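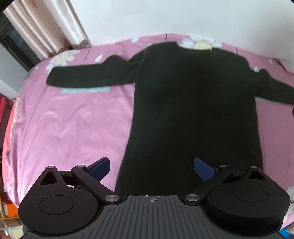 Green knit dress, laid flat and ready for its first fold.

I fold knits for a living, or I fold them next to a machine these days, and people keep asking me for tips. So I'm finally writing mine down. I work in the finishing room at Gellov, where sweaters and knit dresses come in from three brands and go out again in boxes. When I started we did every piece by hand on long tables. Last September the company put in an automated folding line from a firm called Zavdale, and the room hasn't been the same since – mostly in good ways, a few annoying ones.

Start with laying out, the part everybody rushes. Neckline away from you, hem toward you. Put one hand flat on the chest and smooth down to the hem with the other. Don't tug! A long knit dress will stretch if you pull it by the bottom, and then one side hangs lower than the other and you'll be cursing at it in the mirror. Pat it into shape and leave the sleeves wherever they fall for now. A bed is fine for this, by the way. I do all of mine on the bed at home (the kitchen table is too short for anything below the knee).

Now the sleeves. Bring one side of the body in toward the middle, about a third of the way, and let the sleeve come along. Then turn the sleeve down so it runs straight toward the hem. Same on the other side. You want one long strip with no cuffs poking out. After that I fold from the hem up, in half and in half again for a sweater, one more time for a dress if the shelf is narrow.

The folding line at work does the same thing, and I found that funny when they first showed us. It lays out, sides in, hem up. It's good at cotton and good at thin knits, and on a smooth day it will do 790 pieces in a shift without complaining about its back. What it hates is anything dark and fuzzy. It has trouble finding where the sleeve ends and the body starts, so those pieces get kicked out to a side table, and the side table is me. On the worst day so far I had 189 of them.

So my job went from folding everything to folding the difficult stuff. I like it better, mostly. My wrists stopped hurting by about the second month. What I miss is the talking. We used to stand across from each other and chat all morning, and now we're spread out along the line and it hums. Osaze Balogun, our shift lead, moved two of the side tables together so we'd face each other again, and that helped more than the new floor mats did.

The other change is that we're all expected to know a bit about the machine. Everyone on our shift did a short training on clearing a jam and cleaning the sensors, and it came with a small raise. Ask about that if your place is getting one of these. We only got it because somebody brought it up before the line was switched on.

A few things I picked up at the side table that work just as well at home:

Dark knits are easier to fold on a bright sheet. Pink, yellow, a big flower print, whatever you have. You can see the edges of the sleeves right away, and you'll spot lint on the bed before it gets on the dress.

Run a dry, clean rubber glove over fuzzy knits before folding. One direction only. It picks up hair better than the sticky rollers.

Don't hang heavy knits. If you really must, fold the thing in half lengthwise and drape it over the bar of the hanger so the shoulders don't take the weight.

Put tissue in the last fold if it's going away for the summer. Plain white. Colored tissue can rub off, and I have a cream cardigan with a blue stripe to prove it.

Wash before you store, even if it looks clean, and let it dry all the way, flat, on a towel. I give mine an extra day.

Next I want to do one on fitted sheets. The machine can't do those either, and my way takes two people and a doorway.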